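Oveo Clear Storage Box for Drawers and Cabinets

Home > Storage > Small Things > Clear Boxes

In stock. Ships from our Brunville warehouse.

The Oveo box is a simple open box of clear plastic, made for the small things which do not have their own place. Earrings, hair ties, a candle, a spare button, a stone from the beach. In most homes these things travel from one surface to another until somebody puts them in a drawer and closes it. We sell many products for clothes and for kitchens, but the questions we receive most often are about this kind of drawer, and the Oveo is what we usually recommend for it.

The walls are transparent on all sides, so you see the contents also when you look from the front and not only from the top. In a deep cabinet this is a big help. The box has no lid. We had a model with a lid before, and customers wrote to us that the lid was always lying next to the box, so we stopped ordering it.

What goes well in it

The Oveo is meant for mixed contents. You can put a candle standing up, a rolled piece of fabric beside it, and jewelry on top of the fabric so that it does not scratch. A soft cloth in the bottom is a good idea for any metal piece with fine parts. Very small round objects, like marbles or polished stones, are better in a shallow bowl behind the box, because in the corner of a plastic box they are difficult to pick up with the fingers. 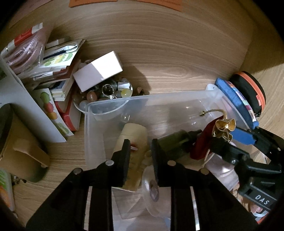
Paper things should stay outside of the box. Cards, flat packets and envelopes bend against the walls and after some weeks they keep the bend. Lay them flat on one side of the drawer and place the Oveo in the middle, where your hand arrives first. If you have more than one box, leave a finger of space between them, otherwise you lift two when you want one.

Please measure your drawer before ordering. The measure that counts is the inside height with the drawer closed, not the height of the front panel. The box needs 77 mm of free height. If the drawer has a rail or a lip at the top, measure under it.

Technical data

Material: clear plastic, one piece
Length: 205 mm
Height: 77 mm
Wall: 2 mm
Lid: none
Feet: none, flat bottom
Cleaning: by hand, lukewarm water, mild soap
Order unit: single box or set of 2

Please do not put it in the dishwasher. The box will not break, but the plastic becomes cloudy and we cannot accept a return for this reason.

In a drawer or in a cabinet

Both are possible. In a drawer the box can slide when you pull quickly, and for this we offer the Wiegand grip dots, sold separately. They are small, they stick to the bottom, and they come off again without leaving glue on wood. Two dots on the diagonal are normally enough for a light box. For a heavier one use four.

In a cabinet you do not need the dots. Put the box close to the front, with the long side facing you. Lower things go in front, taller things at the back. A round tin or a small container with a flat lid fits nicely in the front part, and you can still reach over it.

Many customers like to keep a note with the box: what is inside, what was lent to a sister, what must be repaired. Do not stick the note on the box itself, because then it covers the contents and the clear wall has no more use. The back wall of the cabinet is a better place. Paper notes in different colors are easy to tell apart, for example one color for gifts and another for repairs. Write in short lines, with a thick pen.
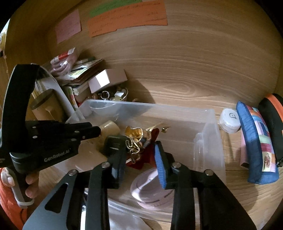 One customer from Vimgate wrote to us that she first bought a single box for her jewelry and soon found it was too much for one category: "I have six pairs of earrings and a brooch, they were swimming in there. Now the candle and my sewing things live in the same box and it is full in the right way. I only wish you made a half size." We have passed the wish on to the manufacturer, but at the moment the half size is not planned.

Questions we receive

Can the boxes be stacked?
Empty boxes, yes, for storage. Full boxes, no. They have no edge to hold each other.

Does the plastic scratch?
Yes, a little, like every clear plastic. Metal jewelry without a cloth will leave fine lines on the bottom. From the side you do not notice them.

Can I put a scented candle inside?
You can, but keep it wrapped if it is soft or oily. Fabric in the same box will take the smell.

Do you deliver the box with the contents or the notes?
No. Only the box is included.

Delivery and returns

Orders received before 13:00 leave the warehouse on the same working day. Unused boxes can be returned in the original carton. If a corner arrives cracked, send us a photo of it and we will replace the box, and you do not need to send the broken one back.

Goes together with: Wiegand grip dots, set of 13. Oveo shallow tray. Drawer cloth, dark red or gray.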